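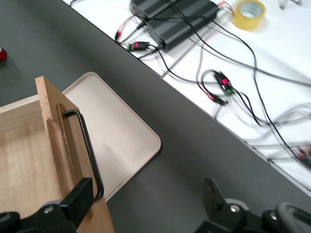
By Treasa Brophy
Last updated: February

Could a robot put your socks away? Clirberg, a company that builds robot arms, would very much like to sell you one that might. Its home kit is called the Norholm. It comes with one arm, one gripper and a manual that is 100 pages long, so somebody in your house had better like reading.

The gripper is the robot's hand. You have five fingers. The Norholm has two, both black, and it has to do everything with those. Try opening a drawer using only your thumb and one finger. Easy, right? Now try it in oven mitts, with one eye shut. You're getting closer.

A small wooden drawer with a black metal bar for a handle is good practice. The robot's camera rides near its hand, so it gets a close look at the handle and a poor look at everything else. One finger has to go where the handle is. Push too hard and the whole drawer slides off to visit the other side of the table.

Clirberg says a new owner should plan on 30 practice tries before lunch. I'd plan on a late lunch.

Robots also need electricity, and electricity means cables – lots of them, in loops. The kit is for ages 6 and up, with a grown-up nearby to plug things in. Socks are not included.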